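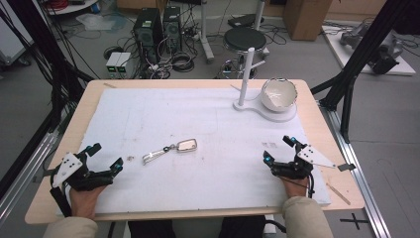
Silver keychain with mirror-like tag and slender charm, on white foam board

Kornodard Mirror Tag Keychain, Silver
Item 302
By Nuvitine

We carry a lot of keychains in the Irnstead shop, and this is the one I keep picking up! It's such a simple thing -- a small rectangular tag with a rounded frame and a surface like a little mirror, then a short chain and a ring, then a slender silver charm hanging off the end. No logo shouting at you, no rubber, no plastic sleeve around the edge. It looks good with one key on it and it looks good with a whole bunch.

The Kornodard is the second keychain in the Nuvitine small goods line, after the Auer, and I think it's the better of the two for everyday use. The Auer is a chunky round fob, lovely in the hand but a bit much in a jeans pocket. The Kornodard lies flatter and the charm tucks in next to the keys. If you have an Auer and like it, keep it for the car and put this one on your house keys (that's what I did).

The tag

The tag is finished to a high polish and it really does work as a mirror in a pinch. It's small, so don't expect to do your whole face in it, but it's fine for checking your teeth after lunch or getting an eyelash out. The rounded frame sits slightly proud of the polished part, so when you put your keys down on a counter the frame takes most of the rubbing. It will still pick up fine scratches over time if it lives with keys. Mine has plenty by now and I like it more for them, but if you want it to stay bright, clip it to a bag zipper or the strap of a purse and leave the keys off.

The charm

The charm is long and thin and swings freely from the ring. People use it as a pull: leave it hanging outside your pocket or bag and you can fish the keys out with two fingers. It also makes the set much easier to find by feel at the bottom of a tote, which was the part I didn't expect to care about and now care about a lot.

Details

Finish: silver tone, polished
Total length: 10 cm, end of tag to tip of charm
Keys: fits 2 to 6 house keys comfortably
Comes in: plain card box with a small polishing cloth
Engraving: yes, back of tag only

Engraving

We can engrave up to 10 characters on the back of the tag. Capitals and numbers come out best at this size. Lowercase is possible, but letters with tails (g, y, p) get cramped against the frame, so we'll write to you first if your text has several of them. Initials and a year look great. So do short names! We don't engrave the front, it spoils the mirror, and we can't add engraving to a piece once it has shipped. Please allow 2 extra working days.

Looking after it

Wipe it with the cloth that comes in the box, or any soft dry cloth. Fingerprints are part of life with a polished tag and they come straight off. For anything sticky use a drop of dish soap in warm water, then dry it well, and open up the chain a little while you do it so water doesn't sit between the links. Skip the silver dip and the toothpaste trick. Both will dull the shine.

When you add keys, open the ring with a fingernail or the edge of a coin and slide them on from the side away from the chain. The ring is stiff when new. It eases up after a few goes.

Questions we get a lot

Can I buy the charm by itself? Yes, as a spare, when we have them. We had 66 in the last batch and they go faster than you'd think. Send us a note and we'll tell you what's on the shelf.

Is it heavy? No. You'll notice it on a single key, and with a normal set you won't.

Does it come in gold or black? Silver only for now. A brushed version is planned for October, with the same shape and the same ring.

Will it fit the Auer gift box? It will, with room left over -- ask for it in the order notes and we'll swap the box at no charge.

Returns are fine on plain pieces in unused condition. Engraved ones are yours to keep.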